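Sultonstead registrar moves death notices to new online form

The register office at Sultonstead will take family death notices and obituaries through a single online form from June. The form replaces the email address and the paper slip held at the Dirness branch.

Notices may run to 500 characters free of charge. Longer obituaries, up to 600 words, carry a fixed fee, and each entry may include up to 3 photographs. Text received before noon is published the next working day.

Leandro Quintana, deputy registrar, said the form checks the name and date of death against the entry already made in the register — a mismatch holds the notice until the family has been contacted. Corrections can be requested for 10 days after publication. After that, a dated note is added beneath the original text.
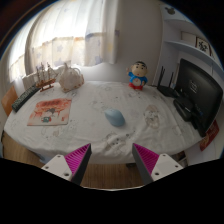

Page last changed: April 2026

Funeral directors keep their existing accounts. Families without internet access can dictate a notice by telephone, and the clerk will read it back before it is filed. Notices already published under the old arrangement stay at their present addresses. Questions about archived entries go to Noelia Miranda at the Dirness branch.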